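折りたたみ傘

折りたたみ傘(おりたたみがさ)は、骨と中棒を縮めて短くしまえるようにした雨傘・日傘のことです。このページは私がひとりで書いている「身のまわり品事典」の一項目で、辞書らしい顔をしつつ、かなり私の好みが入っています。そこはご容赦ください(直したほうがいいところがあれば、いつでも教えてくださいね)。

項目の最終更新:2020年12月29日

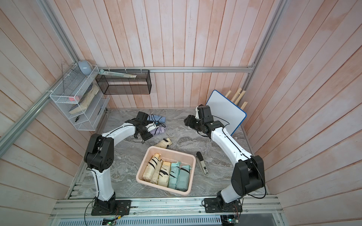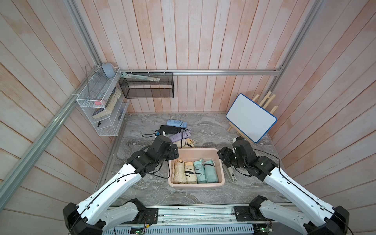 1枚目:淡いピンクの箱に並べて入れた折りたたみ傘。2枚目:同じ場所で、ピンクのトレー。

名前について

「折りたたみ傘」「折り畳み傘」「折傘」と表記はいろいろあります。私は漢字が続くと目が疲れるので、ひらがな多めの「折りたたみ傘」で通しています。昔は「携帯傘」という言い方も耳にしましたが、今言うと電話のほうを思い浮かべる人もいそうです。略して「折りたたみ」とだけ言っても、雨の話をしている最中ならまず通じます。自転車や椅子の話をしているときは通じません。

英語だと folding umbrella とか compact umbrella、telescopic umbrella あたり。最後のは「望遠鏡みたいに伸び縮みする」という意味で、中棒の動きをよく言い表していて私は好きです。

しくみ

長傘との大きな違いは二つあって、中棒が入れ子の筒になっていることと、親骨が途中で折れ曲がることです。中棒を縮めて骨をたたむと、布が何重にも重なって筒のような形になる。書いてしまえばこれだけなんですが、実物をゆっくり開いたり閉じたりしてみると、関節がいくつも連動して動くのが本当によくできていて、私は初めて分解したとき一晩つぶしました。

折り方でいうと、二つ折りと三つ折りが代表格です。二つ折りは関節が少ないぶん丈夫で開くのも楽、ただし長さが残ります。三つ折りは短くなるのでかばんに入れやすく、売り場でいちばん見かけるのもこれ。さらに4段、5段と細かく折るものもあって、手のひらくらいまで縮むものもありますが、そこまで行くと骨も細くて、風の日に頼るのはちょっと心細いです。

骨の材質は鉄、アルミ、グラスファイバー、カーボンなど。鉄は重いけれど安い。アルミは軽いけれど曲がるとくせがつく。グラスファイバーはしなって戻るので、風のある土地に住んでいる人にはこれをすすめています。カーボンはとにかく軽くて、値段は軽くありません。一本の傘の中で部分ごとに材質を変えてあるものも多く、表示ラベルを読むのは意外と楽しいですよ。

開き方の種類

手開き式は、骨を手で広げてから、ろくろ(骨が集まっている部分です)を押し上げるもの。部品が少なくて軽く、長持ちします。

自動開閉式は、柄のボタンを押すと開き、もう一度押すと布が閉じるもの。ただし中棒は自分で押し縮めます。この押し縮めるところにけっこう力がいるんです! しかも途中で手を離すと勢いよく飛び出してくるので、顔や人のいるほうに向けないこと。私は一度、駅の階段で見事に飛ばしました。

自動で開くだけ、閉じるのは手、という中間のものもあります。店頭ではどちらも「ワンタッチ」と書いてあったりするので、買う前に閉じるところまで試したいところです。

生地と撥水

よく使われるのはポリエステルです。ナイロンはやわらかくて薄くたためるけれど、濡れると少し伸びる感じがします。高密度に織った生地は水滴がころころ落ちて、たたむときに一振りでだいたい済みます。

撥水は使ううちに弱ってきます。手の脂や摩擦で表面の加工が寝てしまうのが原因のひとつで、よく乾かしてからドライヤーの温風を少し離して当てると、ある程度戻ることがあります。近づけすぎると生地が傷むので、そこは気をつけてください。だめなら市販の撥水スプレーを、風通しのよい屋外で。

日傘を兼ねたもの(晴雨兼用)は、内側に黒いコーティングをしたものが増えました。涼しいです。ただ、折り目のところからコーティングが擦れていくので、きつく巻きすぎないほうが長持ちするように思います。

たたみ方

私がいつも説明している順番を書いておきます。まず軽く振って水を切る。骨をたたんで中棒を縮める。次に、布のひだを一枚ずつつまんで外に引き出し、全部同じ向きに流す。そのうえで柄のほうを回しながら、布の上を手のひら全体でこするのではなく軽く押さえて巻き、最後にバンドで留める。

ひだを一枚でも内側に巻き込むと、そこがぽっこりして袋に入りません。急いでいるときほどやります。袋がきつい傘については、もう袋を使わないという手もあります。私の傘の袋は、引き出しの中に本体なしでたまっています。

収納と持ち歩き

家では、長傘用の傘立てに入れると底に沈んで取り出せなくなるので、浅めの箱やかごに横向きに並べるのが楽です。柄の向きをそろえておくと、つかんですぐ出せます。必ず乾かしてからしまうこと。濡れたまましまうと骨の継ぎ目がさびて、においも出ます。

かばんの中では、吸水性のある傘ケースがあると安心です。前に Storden という雑貨店で買った内側がタオル地のケースを、もう長いこと使っています。口が大きく開くだけのものなんですが、電車に乗る直前に片手で放り込めるのがありがたいんですよね。

重さの目安も書いておきます。毎日持つなら200グラム前後までが私の限界で、それを超えると「今日は降らないだろう」と置いていくようになります。そして降られます。

修理

骨が曲がったくらいなら、ペンチでゆっくり戻せることがあります。布と骨先をつないでいる小さな部品(露先といいます)が外れただけなら、糸と針で十分。関節のピンが抜けた場合は、細い針金で代用できますが、先をきちんと曲げ込まないと布に穴があきます。

中棒が伸びなくなったものと、自動開閉のばねが切れたものは、家では触らないほうがいいです。ばねは危ないので、ここだけは真面目に言っておきます。修理店に出すと、Kolby の傘売り場で聞いたときは2197円でした。安い傘なら買い替えられる値段なので悩むところですが、気に入った柄なら私は直します。

捨てるときの分別は自治体によってばらばらです。布をはがして骨と分けるところもあれば、そのまま不燃ごみでよいところもあるので、住んでいる町の案内を見てください。

よくある取り違え

「軽量」と「コンパクト」は別の話です。短くても太くて重いものはありますし、長めでもびっくりするほど軽いものもあります。通販で選ぶときは、閉じた長さ、重さ、開いたときの直径の三つを見比べるのがおすすめ。「親骨の長さ」は直径の半分より少し長いくらいの数字なので、55センチと書いてあっても、さしかけられる幅が55センチという意味ではありません。

関連項目

長傘、日傘、レインコート、傘立て、傘袋、撥水加工

更新メモ

9月に「たたみ方」を書き直しました。柄を回すのか布を回すのか分かりにくい、というご指摘をいただいたためです。「修理」の露先の説明も少し足しました。骨の本数については別の項目に分けるつもりで、いま下書きをしています。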